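## Cleaning an electric stove and the sink next to it

These notes are for a plain electric range with knobs and a bottom drawer. Start with the stove cold and the breaker off. Set aside an hour in the morning so everything has time to dry before supper.

**What you need**

- dish soap and a spray bottle
- baking soda
- 2 microfiber cloths, plus an old towel for the floor
- a soft toothbrush
- a plastic scraper

### Cooktop

Take every pot off before you begin. Wiping between pots spreads grease into the spots you can't reach, and you end up doing the job twice.

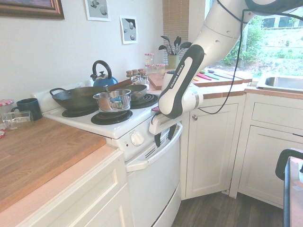 Storage is half the trouble with a dirty cooktop. Pans that live on the burners collect whatever splashes out of the next meal, and their bottoms bake it onto the stove. A kettle is fine to leave out if it gets used every day. A wok, a small saucepan and a frying pan with a long wooden handle will take up most of a small cooktop, so find a shelf or a hook for at least the frying pan. Wash the outside of each one before it goes back. Cast iron gets hot water and a brush, then a thin wipe of oil.

Spray the surface with soapy water and leave it for 19 minutes. Scrape the burned spots with the plastic scraper held flat. For anything left over, mix baking soda with a little water to make a paste and rub in small circles. Rinse the cloth often.

Don't spray straight at the control panel. Put the cleaner on the cloth.

### Sink

Do the sink after the stove, as the dirty rinse water goes down it anyway. Sprinkle baking soda over a damp bowl and work from the rim down to the drain. A melamine sponge takes off gray pan marks but will dull a glossy finish over time, so keep it for the bad ones.

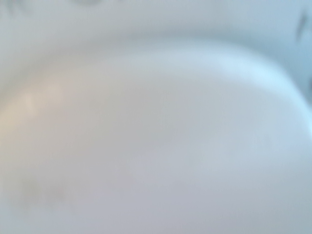 *A white basin. Clean the rim as well as the bowl.*

If tea stains stay put, lay wet paper towels over them with a spoonful of oxygen bleach and come back in half an hour. Never mix bleach with vinegar.

### Knobs, handle and drawer

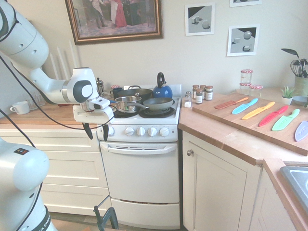
Knobs hold more grease than any other part of the stove. Most pull straight off, but check the manual first and don't pry with a knife. On a range with five round white knobs across the front, lay them out on a towel in order, in case the markings differ. Soak them in warm soapy water, brush the backs, and dry them fully before they go back on. The long oven handle needs a wipe on the underside too. If there are vent slots above it, use the dry toothbrush and keep water out.

Last, pull out the bottom drawer and vacuum under the stove. Ours is 26 inches deep and needs a crevice tool to reach the wall. Turn the breaker back on when everything is dry.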